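Open Day at Drorketti: Teaching by Hand

Posted Sunday, December 15, 2019

I went to the Drorketti open day mainly for the teaching room. The rest of the building was familiar from my last visit, and the program said visitors could try the hand tools this time. Entry was free but you had to book a slot, and mine was the second one of the morning.

Samer Semaan ran our group. We left coats and bags on the hooks downstairs and he took us straight up, skipping the talk in the lobby. There were two ways of teaching on show. At the far end of the corridor Godelieve Vanhove was driving an arm by remote control from a chair with two handles and a screen. In the teaching room there was no arm in use at all. People do the task themselves with a gripper they hold, a camera on the gripper records it, and the recordings are used later to train the arm. The project is called Moltasby, and the current subject is storage boxes: lids, trays, dividers.

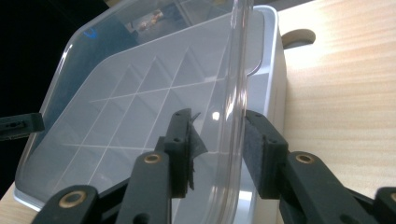

Samer said clear plastic is a large part of why they picked this job. You see the contents through the lid, you see glare from the lamps, and the rim may be the only part that shows up well. A person copes with this without thinking. The trained arm has to learn it from many recordings, and the team wants over 2,000 of them before they run the next training. They had 557 usable ones on the day we came.

Each recording is short. You start with the gripper open, do one move, let go and back away. If you fumble, you carry on and finish, and the recording is marked afterward. Gunārs Vasiliauskas does the marking at a desk by the door. He showed us two recordings side by side, one kept and one thrown out. The one thrown out had a hand in front of the camera for most of the move.

I had a turn of ten minutes. The gripper is heavier at the front than I expected, and my wrist was tired by the end. The hard part for me was keeping a slow, even speed. I tend to rush the last bit before closing the fingers, and Samer stopped me twice for it. Flat parts were worse than upright ones. You have to come in low and find the edge, and there is not much edge to find.
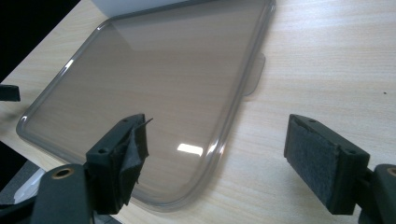
After that we went down the corridor to the remote control station. Godelieve let three of us sit in the chair. There is a small delay between your hand and the arm, and you learn to wait for it. She said a good operator gets fewer recordings done in an hour this way than with the hand tool, but the arm's own movements are recorded exactly, so they keep both methods going.

Questions at the end were mostly about cost, which Samer would not discuss, and about how long a beginner needs. His answer was two days with the hand tool and a few weeks at the station.

Coffee was in the canteen on the ground floor. Parking is behind the building and fills up early. The next open day is in January, and booking is by email again.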